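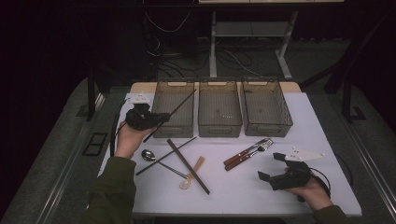 # Utensil sorting, 3 baskets

Data card for the utensil part of the Sivance kitchen set. Written fast, fix later. Last edit Jan 5, 2020 (Tove Dalsgaard).

## What it is

Sorting mixed utensils off a table into mesh baskets. One kind per basket: chopsticks, metal spoons, wooden spoons. Same job as emptying a drying rack into a drawer, minus the drawer.

- 1163 episodes total
- 615 with chopsticks in the mix, rest spoons only
- 4 rooms, all in the Plistitz building
- start: utensils scattered, baskets empty
- end: table clear, or time ran out

## Things on the table

**Baskets.** Wire mesh, grayish brown, rectangular, open top, solid rim, handle slots in the short ends. They go in a row along the far half of the table. Don't fuss about getting them dead straight, a bit of an angle is fine and we want some of that anyway. Short stuff goes in flat. Long stuff usually ends up leaning on the rim, counts as in if it stays there when you let go.

**Chopsticks.** Dark ones, not all matched. Some thin, some thicker. They go in the same basket regardless, we dropped the pairing rule in November. If you find `pair_id` in an old file ignore it.

**Metal spoons.** Long thin handle. Shiny, so they pick up glare off the white tabletop. Ceiling light off if you can stand it.

**Wooden spoons.** Light colored. Rounded bowl. Easiest of the lot, hardly any fails.

No forks. No knives. Somebody keeps putting forks in the Yensuk room box, please take them out again.

## Setup

1. wipe table
2. baskets at the back, empty, check for crumbs
3. drop the utensils in a loose heap near the front, spread them once with your hand
4. crossing each other is good, leave it
5. start

Don't line things up. Neat rows are their own folder (`tidy_start/`) and it's small on purpose.

## Labels

| field | values | note |
|---|---|---|
| `item` | chopstick, spoon_metal, spoon_wood | |
| `basket` | left, middle, right | as seen from the sorter's side |
| `crossed` | yes / no | touching or lying over another item at start |
| `result` | in, rim, dropped, wrong | rim = leaning and stable |

Which basket gets which kind changes between sessions. Look in `session.txt`, don't guess from the first pick. The Mellden sessions have left and right swapped in the early files, corrected in the table but not in the folder names. Sorry.

## Known problems

- thin chopstick under a spoon handle: people drag the spoon along with it, often labeled as one pick when it's realy two
- chopstick tips catch in the handle slots. Marked `rim` by some, `dropped` by others. Needs one more pass
- spoons that land upside down aren't flagged
- item dropped on the floor = episode stops there, no retry
- a few sessions have no `session.txt` at all, listed in `missing.md`

## To do

- [ ] second check on `rim`
- [ ] rename Mellden folders
- [x] remove duplictes from Yensuk
- [ ] ladles?? ask Tove

Corrections go to Tove, with the episode number please, "the one with the spoon" doesn't help.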